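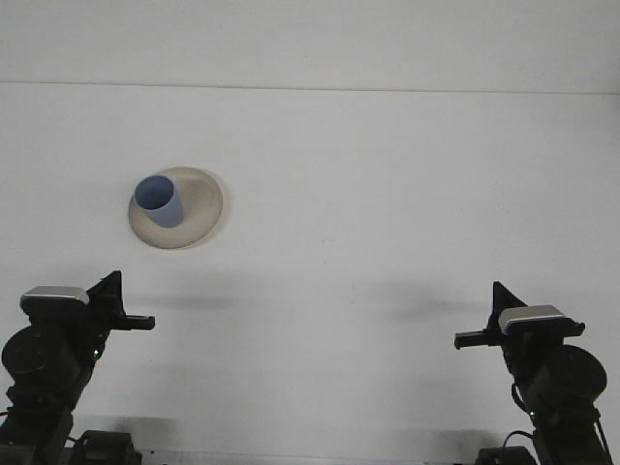

On 2 Feb 2019, Romley wrote:
> I still think it's your planner. We run the same version at our end and
> had the same stalls until we dropped the smoothing pass altogether. Have
> you tried feeding it raw waypoints? Also, what rate are you publishing
> joint targets at? If it's under what the servo driver expects you'll get
> that jerky approach no matter how nice the path looks in the viewer.

Thanks for this, and sorry for the slow answer (I wanted to go through the logs properly before I said anything silly in front of the whole list).

I tried raw waypoints first thing and the stalls are still there, so I'm letting the planner off the hook for now. Your second point got me looking in the right neighbourhood though! I went back through the January logs for the cup and plate job, all 600 runs, and 272 of them have at least one stall on approach. In every one I've opened so far, the pose estimate for the cup flips just before the arm stops. The cup is a plain cylinder, and when it's leaning on the plate with the mouth up and to the left, the fit can't settle on which end is the mouth. It'll give me one answer, then the opposite one, then back again. The planner sees a brand new goal each time, chucks the old path and starts over. No wonder it looks jerky.

So what I've done on the hopkin branch is pretty crude. The estimator keeps its last orientation and won't accept a flip unless it's held for 19 consecutive updates. Position still comes through live, so nudging the plate doesn't confuse it. I ran it against the recorded streams last night and it kills nearly all the replans, but a few runs now start with the wrong end and stubbornly stay there, which is arguably worse. I'm thinking of using the darker colour inside the mouth as a tie-breaker, if I can do it without the lighting throwing everything off. Anyone got a favourite trick for that?

On publish rate, you were half right. Target messages go out at a steady clip with one arm enabled, but with both arms on there's a gap of up to 176 ms whenever the self-collision check runs. It's sitting in the same thread as the publisher (my fault, I put it there as a temporary thing and you know how that goes). I'll split it out this week.

One other thing while I'm at it. Whoever asked about the Festo gripper profile in Brilen, I haven't touched it and I don't have the hardware to test on, so please don't wait on me.

Patch is on the branch if you'd like a look. It's not tidy yet, and the config key for the hold count will probably get renamed.

Cheers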